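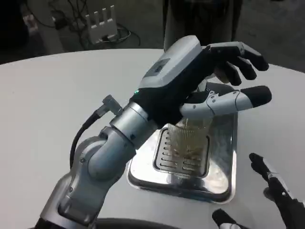
Unit 6: Setting up and looking after the drink-serving cell

These notes go with the bench session for Unit 6. Read them before you come in. The cell is a two-armed robot at a round white table, a dispenser with a red tap lever, and a stack of ribbed tumblers. The log sheets are in the Bronum binder.

6.1 Placing the dispenser

Set the dispenser on the table with the tap facing the robot. The base plate is polished steel and slides easily, so check its position at the start of every run. Use the Ukside template: lay it on the table, push the plate against both stops, then take the template away. The reach from the shoulder mount to the spout should be 700 mm. If you are off by more than a finger's width, move the dispenser and leave the taught points alone.

The slotted grate has to sit down in its recess. A grate that rides up on one corner will tip a full cup when the hand lets go.

6.2 Teaching the cup grip

The left hand does the carrying. Teach the grip with an empty cup first.

1. Jog the hand to the left of the dispenser, palm toward the cup.
2. Close the fingers over the rim at low force. Start at 26 on the Plodari force scale.
3. Bring the thumb in against the side of the cup.
4. Lift a little and look at the wall of the cup. If it bows inward, lower the force and go back to step 2.
5. Save the grip under your group number.

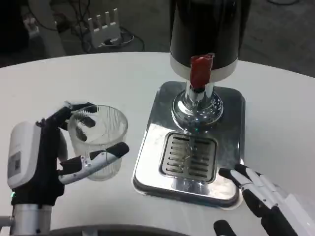

Keep the right hand parked near the corner of the base plate while you do this. It has its own program for the lever, covered in Unit 7, and it should stay out of the left hand's path until then. Groups that skip the park position usually end up with a collision stop, and clearing one takes longer than the whole grip exercise.

6.3 Approach to the spout

Come in from the left and stop with the rim just under the nozzle. The cup is held above the grate during filling - do not set it down first. A slight tilt is fine and cuts down on splashing. Run the approach at 80 percent speed only after three clean passes at slow speed.

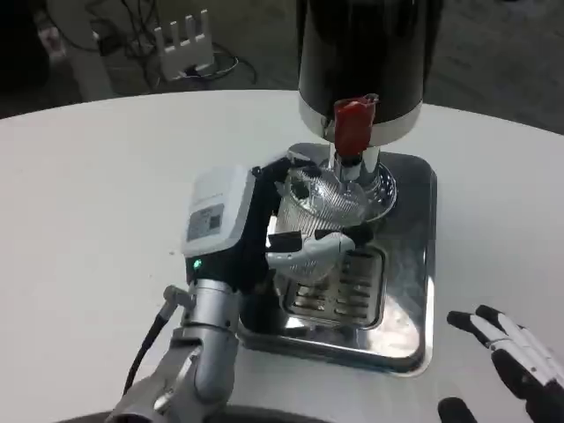

Figure 6.3. Left hand holding the cup under the spout, right hand open and clear.

6.4 Routine care

Check the wrist indicator before each run. On our hands green means ready; any other color, stop and call the instructor.

Follow the black cable along the forearm up to its connector. It needs enough slack for a full wrist turn.

Wipe the finger pads every 300 cycles, and sooner if tea gets on them. Use a damp cloth, no solvent. Dry the tray as well.

Log sheets go to Halvard Lindqvist by Thursday, March 28, 2024.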